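Home > Take part > Open calls

Families wanted for a study of children's trousers

Hekier is looking for households with children aged two to seven to take part in the second round of our clothing wear study. We want to know how long everyday trousers, jeans and leggings last, where they give out first, and what happens to them afterwards. You do not need to know anything about sewing or textiles, and you do not need to buy anything.

Places are limited to 160 households. At the last count 101 had been filled. We will close the form when we reach the limit. 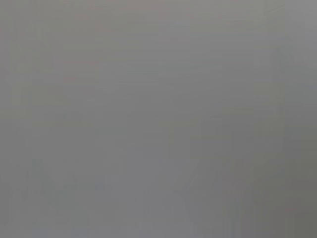

Page last changed: March, 11.40 am

Who we are

Hekier is a small research and repair workshop on the ground floor of the Vulov building. We test and mend children's clothes, lend out sewing machines and run the town's school uniform exchange. The wear study is paid for by a grant that covers two rounds. The first round looked at coats and jumpers and took in 774 garments. This round is about things worn on the legs, which is what most parents in the first round told us they had trouble with.

What the study is for

Most children's trousers are replaced for one of two reasons: the child has grown or the knees have gone. We do not have good figures on which comes first at which age, or on how often a pair that has been outgrown is still good enough for another child. Shops and makers tend to test cloth on a rubbing machine, which gives a number but does not tell you much about a four-year-old in a playground. We would like to put the two side by side.

The results will be used to write a free guide for parents, nurseries and exchanges on what to look for when buying, passing on and mending. We will also publish the figures in a form that other people can use. No household will be named in either.

What you will be asked to do

The study runs for six months from the date you join. During that time we ask you to:

Choose up to five pairs of trousers, jeans or leggings that your child wears in an ordinary week. They can be new, second-hand or handed down. Please include at least one pair that has already had a fair amount of wear.

Sew or iron a small numbered label into each pair. We send the labels.

Keep a simple diary of when each pair is worn and washed. There is a paper version for the fridge door and an online version that runs on Orex, the form system we use for all our studies. Either is fine, but please stick to the one you start with.

Bring or post the clothes to us twice, once near the start and once at the end, so that we can examine them. We keep them for up to three working days each time. Postage is paid both ways.

Fill in a short questionnaire at the end. It has 29 questions and most of them are tick boxes.

Wash and dry the clothes as you normally would. Please do not change your detergent or temperature for our sake. If you mend something during the study, that is useful to us – just write down what you did and when. If a pair is lost, thrown out or given away, write that down too. It does not count against you.

What we look at

When clothes arrive they are checked in, laid flat and gone over by hand. We record fading, thinning, holes, pulled seams, loose elastic, broken fastenings and stains that have not shifted in the wash. Knees, seat, hems and waistband are each scored separately on a scale of nought to five. We also measure the inside leg and the waist, and compare them with the size on the label.

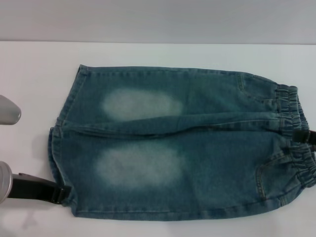
Small child's jeans with a gathered elastic waistband. Both knees have a large faded patch.

A score for fading is kept apart from a score for thinning. Some jeans are sold with pale knees as part of the style, and a light patch does not always mean that the cloth has worn. If you remember what a pair looked like when you got it, please say so on the label card. "No idea" is also an acceptable answer, particularly with hand-me-downs.

We do not cut, bleach or unpick anything. Everything you send will come back to you in the state it reached us, apart from the numbered label, which you can take out at the end.

Who can take part

You can join if:

you have at least one child aged two to seven living with you for most of the week
you can keep the diary for six months
you can get to the Vulov building or have a post office within reach
you are 18 or over and are the parent, foster carer or guardian of the child

Grandparents and childminders are welcome to fill in the diary, but the form has to be signed by a parent, carer or guardian. Families with twins can enter both children as long as the clothes are not shared between them. If they are shared, enter one child only.

We have plenty of households with children aged five and six. We are short of two- and three-year-olds, and short of families who get most of their clothes second-hand. If either of those is you, we would be very glad to hear from you.

Children who use a wheelchair, wear splints or crawl for most of the day wear their clothes in different places from other children, and very little has been written about it. We have kept a number of places for these families. There is a box on the form if you would like to be considered for one.

What you get

Each household receives a shopping voucher when the first set of clothes comes in and a second, larger one when the final questionnaire is returned. If you drop out part of the way through you keep the first voucher.

We will also mend up to three items free of charge at the end of the study. Knee patches, hems, new elastic and replacement poppers are all included. Zips are not, except on coats, which are not part of this round. Türkmen, the haberdashery across the yard, is giving us the thread and patches for this.

Your information

We ask for your name, address, a phone number or email address, and the age of your child. We do not need the child's name. Contact details are kept separately from the diary and are deleted three months after the study ends. You can leave at any point without giving a reason and you can ask us to remove what you have already sent.

We may take photographs of the clothes for our records and for the guide. We do not photograph children. If you would prefer your clothes not to be photographed, tick the box on the second page of the form.

How to apply

Fill in the short form on the Take part page, or pick up a paper copy from the desk at the Vulov building. The desk is open from 9.30 am to 4 pm. The entrance is through the yard and there is a ramp to the left of the steps. Buggies can be left inside the door.

We reply to everyone within ten working days. If you are offered a place we will send a consent form, the labels, a label card for each pair and the first returns bag. Your six months start on the day you post or bring in the first clothes.

If the places have gone by the time you apply, we will ask whether you want to go on the waiting list. In the first round we did call on the list – several families moved away – so it is worth saying yes.

Common queries

Can I include school uniform? Yes, trousers only. Skirts, pinafores and shorts are not being looked at this time.

My child has outgrown a pair halfway through. Send it in with the final batch and write the date of last wearing on the card. You can add another pair in its place if you have one.

Do dungarees count? Yes, and we score the straps as well.

Do I need to wash the clothes before sending them? Yes, please, and make sure they are fully dry before they go in the bag. Check the pockets.

Can a nursery or playgroup join? Not in this round. We hope to work with nurseries on spare clothes and waterproofs later on, and you can leave your details at the desk if you would like to be told.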